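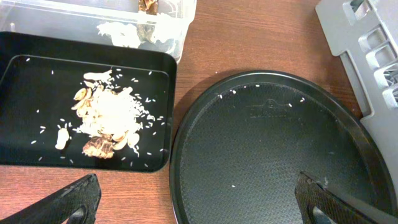 Section 17: Clearing Trays and Sorting Food Scraps

This section applies to all dining rooms at the Durkbridge residence operated by Bavau. It takes effect 6/30/26 and replaces the notice issued by Horácio Pinheiro.

17.1 Before clearing

1. Wash and dry your hands.
2. Set out one clear plastic container for paper and one lidded organics bin.
3. Keep the rack within reach of the table, but clear of any tray holding food.

17.2 Clearing a tray

1. Lift out crumpled napkins and tissues first. Rice clings to damp paper and is difficult to separate later.
2. Using the flat scraper, draw loose grains in from the corners and raised edges toward the centre of the tray.
3. Tip the scraps into the organics bin. Rice, garlic and other cooked food may go in together.
4. Check round trays as well, particularly along the rim. Single grains are easily missed on a dotted surface.
5. Wipe the table between the trays with a damp cloth, following the grain of the wood.

Note: The organics bin holds 25 litres. Close the lid and exchange the bin when the contents reach the fill line.

CAUTION: Do not rinse rice down the sink. Grains swell in the trap and may block the drain.

17.3 Washing and storage

1. Wash trays in warm water with a mild detergent. Abrasive pads - including the green scouring type - must not be used on textured surfaces.
2. Stand trays on edge until fully dry before stacking.

Replacement trays are ordered through the Azevedo storeroom in July.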